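Surface Temperature and Dough Proofing in Small Kitchens
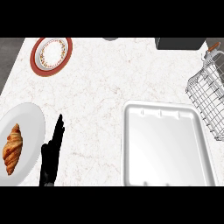 Radomir Kelmendi
Second-year student, Food Technology
Project report, submitted 4 March 2023

1. Background

Bread recipes usually give a proofing time and a room temperature. They seldom mention the surface the dough stands on. In a small kitchen the counter may be stone, wood or steel, and in winter it can be several degrees colder than the air. This project tested whether the counter material has a measurable effect on the first rise of a plain wheat dough.

The work was done in the teaching kitchen at Fedcombe, which has three types of counter in one room. Marble was of most interest. Pastry cooks prefer it for keeping butter firm, and the same property should slow yeast activity near the base of a dough.

2. Materials and method

One batch of dough was mixed per session from 2,000 g of bread flour, water, salt and instant yeast. Pellach flour was used throughout to avoid differences in protein content between brands. Each batch was divided into 500 g pieces. The pieces were placed in straight-sided plastic tubs with lids, and the starting level was marked on the outside with tape.

One tub was set directly on marble, one on a maple board and one on stainless steel. A fourth stood on a wire rack with air on all sides and served as the control. Dough temperature was taken with a probe at the center and again close to the base. Height was read every 15 minutes until the control had doubled.

Counter temperature was recorded before each session with a contact thermometer. The heating was left at its normal setting. Sessions began in October and were repeated on the same schedule until the flour order ran out. In total, 243 height readings were kept. Readings from one session were discarded after the lid of the control tub was found open.

3. Results

Dough on the wire rack rose fastest in every session. Dough on maple followed closely, and in two sessions the difference was smaller than the reading error of the tape scale. Steel and marble were both slower. The marble tub was the last to double in all but one session, with a longest delay of 39 minutes behind the control.

The probe readings agree with this. Base temperature on marble dropped soon after the tub was put down and recovered slowly. Center temperature changed much less - the dough itself is a poor conductor.

4. Sources of error

The tubs were filled by hand, and trapped air made some starting levels uneven. The marble counter is also nearest the outside wall, so position and material were not fully separated. A trial with the tubs moved to the Tapley building was planned but could not be scheduled.

5. Recommendations

For home use, a folded towel or wooden board under the tub should be enough to remove most of the delay. Further work should use loose slabs of equal thickness, placed at the same point in the room. The Ramwood store has offcuts of marble and slate that would be suitable.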